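Brana Play Library
Progress report to the Usby Fund
Breakfast table sets, period ending December
Submitted 2025-01-12

Work since the last report has been mostly about eggs. The first supplier's fried eggs had flat yellow yolks that several parents took for daisies, and one for a hat. We sent them back and went with Nikel, whose eggs have a ragged white edge and a proper shiny yolk. They cost more. Nobody has since tried to wear one.

The toast needed less discussion. We chose square slices with a brown crust and a speckled top, thick enough for small hands and hard to post through a radiator grille, which is how we lost the crackers. 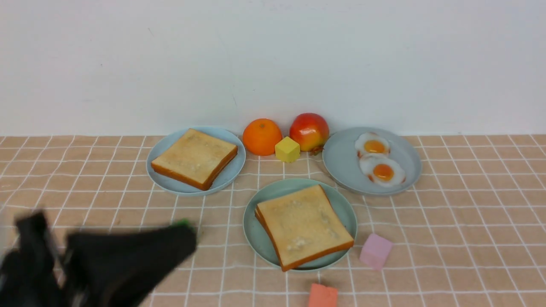
Plates are round and come in pale blues and greens. We had asked for strong primary colors in the proposal, and you will find them in the budget under that name. The pale ones were in stock. They also show up well on the checked tablecloth, so the extra placemats have been dropped and the money moved to postage.

The foam cubes were added after the trial mornings. Children kept looking for something to serve that wasn't breakfast, and the cubes have by now been cake, soap, a very small suitcase and rent. They are cheap and soft, and they dent if you so much as look at them. We have stopped treating dents as damage in the returns book, a decision that cut our damage figures by an impressive amount.

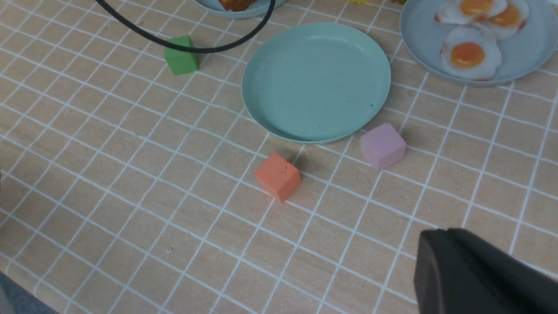 Lending is running a little behind plan. We promised 285 loans by the end of December and reached that number with two days to spare, but seven of them were the same family renewing, so we're calling it behind. The printed guide, which we titled Tipoki after a long meeting, has gone out with every set. It suggests setting the table, sorting by color, taking orders and clearing up. Clearing up remains the least popular page.

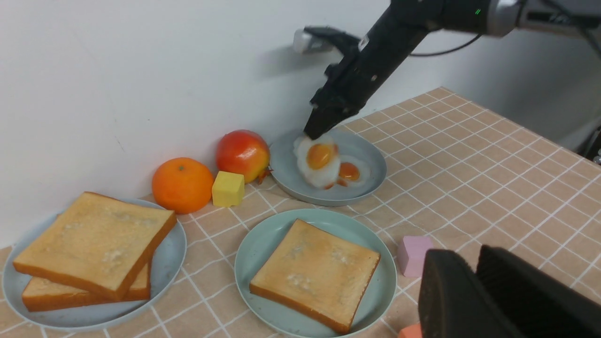 Toast, eggs and fruit laid out on the tile-pattern cloth.

Spending stands at up to 2,000 dollars for the period, depending on whether Nikel honors the discount it mentioned on the phone and has not mentioned since. I'll send the final figure when the invoice stops changing.

Still to do: a storage bag that closes, a spare-parts box for single slices, and a second tablecloth, so that the first can be washed without shutting the restaurant.
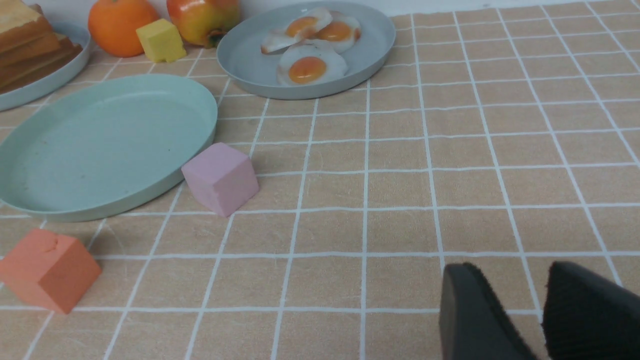

Darcy Donnelly

We'd like to carry the unspent placemat money into the next period and put it toward more eggs. Families ask for them, and a plate with two looks sparse once there are guests. Please let me know if this needs the long form or the short form. I have filled in the short one.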